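Imprimer
Envoyer par e-mail

Recherche de participants : histoire des maisons du lotissement Hervieu

Notre petit groupe prépare un inventaire des maisons bâties par la société Grirano. Nous cherchons 16 personnes pour dépouiller les actes de vente, les matrices cadastrales et les permis de construire. Les séances commencent en novembre, à 20 heures, dans la salle Gevberg.

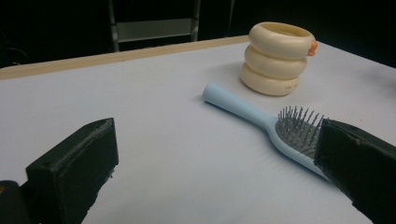

Thierry Bailly : Je conseille de vérifier aussi les noms des épouses dans les actes. Chez nous, le terrain était passé par la belle-famille, et le cadastre ne le montrait pas.

Cette remarque est juste et nous l'avons ajoutée à la fiche de relevé. Chaque participant reçoit 25 fiches, une par parcelle.

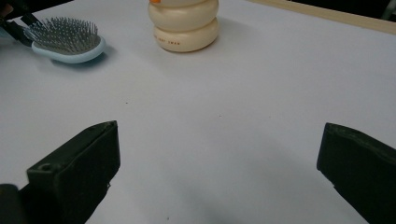

Table et pinces noires.

Il n'est pas nécessaire d'avoir une formation d'historien. Il faut lire sans trop de peine l'écriture manuscrite et accepter de recopier exactement, même les fautes. 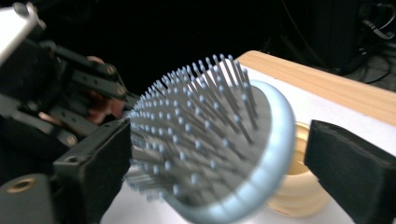

Les frais de copie sont remboursés. Pour s'inscrire, écrire au groupe Wiltell en indiquant ses soirs libres.

Imprimer
Envoyer par e-mail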